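Rasteck公開見学日レポート 手順書の厚さに興奮してきました

2019年9月23日、Rasteckの公開見学に行ってきました。祝日の月曜なのに朝から受付に列ができていて、同じ回の見学者は11人。機械メーカーの方、食品関係の方、私のように趣味が半分という人もいて、待合スペースの時点でもう話がはずんでいました。

お目当ては「Sestberg」という社内規程です。ハンドグリッパーを使った作業とその記録について、準備から片付けまでを決めたもので、以前に発表資料で名前だけ見かけて以来ずっと中身が気になっていました。最初の座学で実物を回覧してもらえたのですが、全部で70ページ。もっと薄いものを想像していたので、受け取った瞬間に声が出ました。しかも半分以上が「やり直すとき」と「やめるとき」のページなんです。ここがもう、たまらなく良い。

座学で特に時間を割いていたのは、作業前の確認でした。確認項目は9つ。指先のがたつき、ねじの緩み、台の上の片付き具合、作業者の袖口、といった地味な項目が並びます。声に出して読み上げ、もう一人が復唱する決まりで、見学者も二人組になって練習させてもらいました。やってみると復唱する側のほうが緊張します。「たぶん大丈夫」という返事は禁止で、「よし」か「待って」の二択。私は一度「待って」を言う役になり、ちょっと得意な気分でした。

次に見せてもらったのが「Mushi」という訓練課程の説明です。虫食いのように手順書のところどころが空欄になっていて、受講者が自分で埋めながら覚える教材だそうです。名前の付け方がかわいい。空欄には正解がひとつのものと、現場ごとに違っていてよいものがあり、後者には余白が広くとってあります。ある人の記入済みページには、欄外に「急がない」と大きく書いてありました。

休憩をはさんで午後は作業の話です。題材は、丸い物を片手の道具で拭くという、家でやれば数十秒の仕事。これに規程のなかで6ページも使っています。
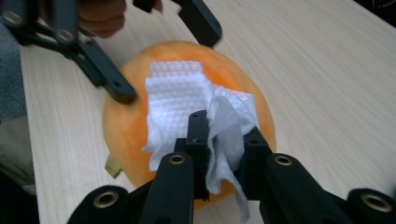
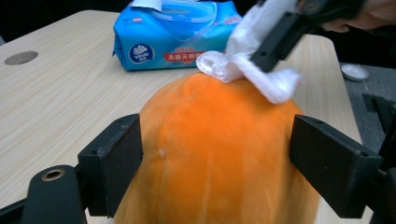 私がいちばん夢中になったのは、この「拭く」の章に出てくる役割の分け方です。規程では、支える側と拭く側をはっきり分け、開始の合図は必ず支える側が出すことになっています。理由を聞いて納得しました。拭く側は手元の布に目が行くので、対象が動き始めたことに気づくのが遅れるのだそうです。二枚目のオレンジ色のカボチャの仲間を見ると、左右から黒い指が挟み、てっぺんの白いウェットシートは別のグリッパーが押さえていて、役割の分担を思い浮かべるのにぴったりです。丸くて滑りやすそうな物は上から力をかけると逃げやすいから、支えは側面から、という条文にもつながります。後ろに青いウェットシートの袋が寝かせてあるのも見逃せません。消耗品の置き場所にもちゃんと一節あって、「手を伸ばす経路をふさがない」「使うたびに元の向きへ戻す」と書かれていました。

布や紙の扱いには、さらに細かい決まりがあります。つかむ位置、折り方、途中で持ち替えてよい条件。とくに面白かったのが持ち替えで、必ず拭く動作をいったん止め、対象の支えを確認してからでないと始められません。紙の一部がきれいに畳まれ、残りがくしゃっと寄っている状態も、それだけでは失敗に数えないそうです。つかみ直しが必要かどうかは、見た目の整い具合と、次の動作が安全にできるかどうかを分けて判断する。きれいに見せたくなる気持ちはよく分かるので、この線引きには思わずうなりました。

記録についての章も充実しています。うまくいかなかった回を消すのは禁止。消したい場合は理由を書いて別の担当者に回し、その人が見てから保管か除外かを決めます。除外の理由欄に「なんとなく」と書いた人が過去にいたらしく、今の用紙には選択式の欄が加わっていました。こういう改訂の跡が残っているのが本当に楽しいです。改訂履歴だけで一冊読みたい。

質疑応答では、協力会社のDristskaで同じ規程を使ったときの話が出ました。Rasteckの作業台に合わせて書いた寸法がそのままでは使えず、数字で書いていた箇所の多くを「肘が台の縁に当たらないこと」のような書き方に直したとのこと。直すのに約3か月かかったそうですが、現場で読まれる回数は増えたといいます。私からは、合図は声だけで足りるのかを質問しました。答えは「騒がしい部屋では足りないので、うなずきも併用」。規程の該当箇所も開いて見せてくれて、付箋だらけのページでした。

片付けの実習もありました。使った紙は対象物の横に戻さず、その場で捨てる。グリッパーは指を開いた状態で置く。最後に台の上を指差しで確認して終わりです。ここまでやって時計を見たら予定を20分近く過ぎていたのに、誰も帰り支度をしていませんでした。

細かいことですが、見学の方へ。受付は建物の裏側です。正面から入ろうとすると、ぐるっと半周することになります(私はしました)。袖口の広い服だと実習前に腕まくりをお願いされるので、細身の長袖が楽だと思います。配布資料はSestbergの目次と「拭く」の章の抜粋。本体は持ち帰れないので、メモ帳は必携です。

次の公開は12月の予定で、内容は「渡す・受け取る」の章になるとのこと。合図をどちらが出すのか、もう今から気になって仕方ありません。申し込み開始の案内メールには登録してきました。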